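Skukard Club Bench Kit
For robotics clubs, school teams and anyone building for a comp

Home > Clubs and Classes > Bench and Build > Skukard Club Bench Kit

We started putting this kit together for the Sunday build group in Pisberg, and it has grown a fair bit! The idea was to get everything a new team reaches for in its first term into one tub, so the kids can spend the session on their robot and the person running the night isn't driving to the hardware store at closing time. It has been through two seasons of the Citis Challenge now and we're still tinkering with the contents.

The Citis task that shaped most of it is the shelf round. Your robot has to find a small object on a household shelf, pick it up and bring it back without knocking its neighbours over. Lovely task, horrible to practise for. Teams that train on a bare table with foam cubes get an awful shock when they meet a squeeze bottle, or a lump of cloth with no edges to grab.

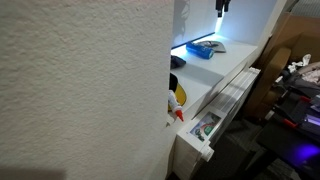
So the kit comes with a practice card set as well as the hardware. Each card gives a type of object to find at home (a cylinder lying on its side, something soft and crumpled, something with a pointy cap), a place to put it and a colour of light to try it under. The light cards were suggested by one of our younger builders and they're brilliant. A colour threshold that's perfect at ten in the morning can go completely sideways under a cool white LED strip, and it's far better to find that out at club than on comp day.

What's in the tub

Weerasinghe two-finger gripper, assembled, with spare servo horn
Soft silicone fingertips, 2 pairs (grey)
Servo driver board and leads
40 practice cards, laminated
Hex keys, side cutters, small screwdriver set
Cable ties, hook and loop strap, heat shrink offcuts
Mounting plate with slots for the common school chassis
Printed build guide, spiral bound so it stays open on the bench

You'll need your own controller, battery and camera. We left those out on purpose as most clubs have a favourite already, and the guide has wiring pages for the usual ones.

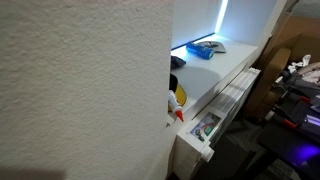

The gripper opens wide enough for a glue bottle or a fat marker. Rolls of tape are at the cranky end of what it can manage, so come at them by the rim. Fabric is where the silicone tips really earn their keep: close slowly, lift a little, pause, then lift the rest of the way. There's a sample routine for it in the back of the guide.

One kit suits a team of up to 10 if you split them between building, code and cards. Smaller teams can do all the jobs in turn, and that's good fun too.

Good to know

Ages: upper primary with a helper, high school on their own
Tips are a wearing part and are sold separately
Lost a card? The whole set is on the downloads page to print
Fits the earlier Skukard plate, but you'll have to drill one hole

Related: Skukard spare tips / Weerasinghe wrist add-on / Citis shelf round card pack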